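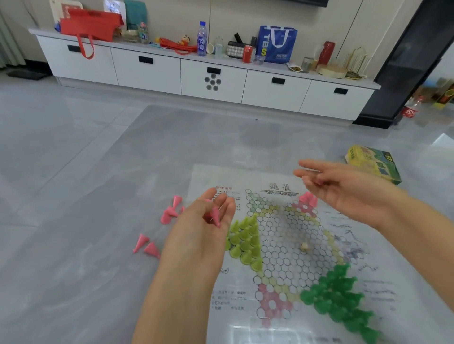 So, Chinese checkers, the cheap kind with the thin printed sheet. I finally got one after 7 years of saying I would, and I have questions! Mine has the rules printed down the left side in Chinese, which none of us read, so we've been going from what I remember at my grandma's place. I usually take pink, and I set up on the floor tiles, and there are always a few cones lying beside the sheet before I've got my corner filled (they tip over if you breathe near them). The trouble is the sheet. It's shiny and it slides, and every time somebody makes a long jump the whole thing shifts a little and half the pieces fall down. What do you all do to keep it flat? Tape? Glass on top? Also, is everybody playing that you can hop any distance, or only over the piece right next to you?

havo_attic
Posted in Board & Table Games
152 views · 2 shares · 3 min read

tinpot_lou
Welcome to the club. Ironing it works if it's paper – low heat, dish towel on top, keep it moving. If yours is the plastic sort please do NOT do that, ask me about my ironing board cover. For plastic I roll it backward around a mailing tube overnight and it lies down fine by morning.
Short hops only at our house.

marblerun200
Short hops are the normal rule. The long hop version, where you can jump a piece that's farther off as long as there's the same gap on the other side, is faster and I think more fun, but you have to agree before you start or somebody sulks.

kettleside
Disagree with both of you on the sheet thing. Stop fighting it and glue it down. I had a piece of leftover shelf from an Ivton bookcase, brushed on craft glue, smoothed it out with a ruler, done. Been using it every October through spring and it hasn't lifted once.

tinpot_lou
And now you can't fold it up and take it camping. The whole point of a sheet is that it goes in a bag!

kettleside
I don't camp.

havo_attic
OK so we tried it up on the table instead of the floor last night, around dinner, and it's much better. My back thanks me. I also quit setting up one color at a time and just tip the cones out in a heap on one side and grab from there.
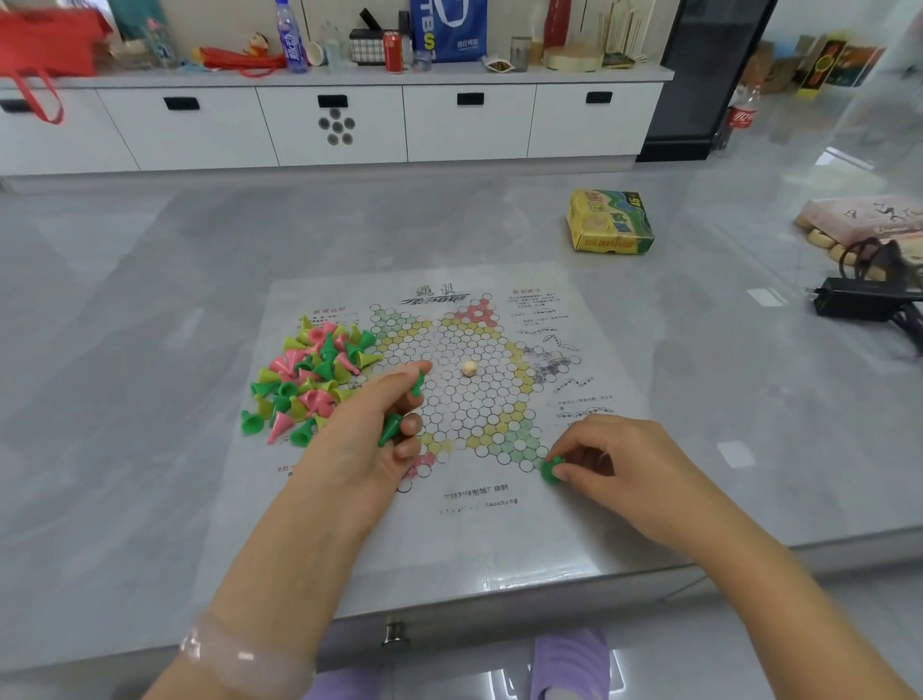

marblerun200 thinks the heap is a mistake. Sort by color into little cups first, and you save yourself the argument over who's short a piece. The two greens are the worst, under a yellow lamp I can't tell them apart and I've moved my opponent's piece more than once (she noticed).

erner_st
I'm with you on the greens. We pulled one of them out for good and play with the rest. Three players is the best game anyway, everybody has an empty corner to run to.

tinpot_lou
Two players is the best game. With three you spend the whole time waiting on the slow one.

erner_st
Are you the slow one

tinpot_lou
No comment.

havo_attic
Cups, yes, stealing that. Next thing – what about people who leave a cone sitting in their home corner so the other side can't ever finish? My brother does it every single time and says there's no rule against it.

marblerun200
We play that if the rest of the triangle is full and the only thing in your way is a piece that never left home, you win. Some people let you swap with it instead. Write it on the back of the sheet before the next game.

kettleside
Can't write on the back if it's glued down, I'll give you that one.

Show 7 more replies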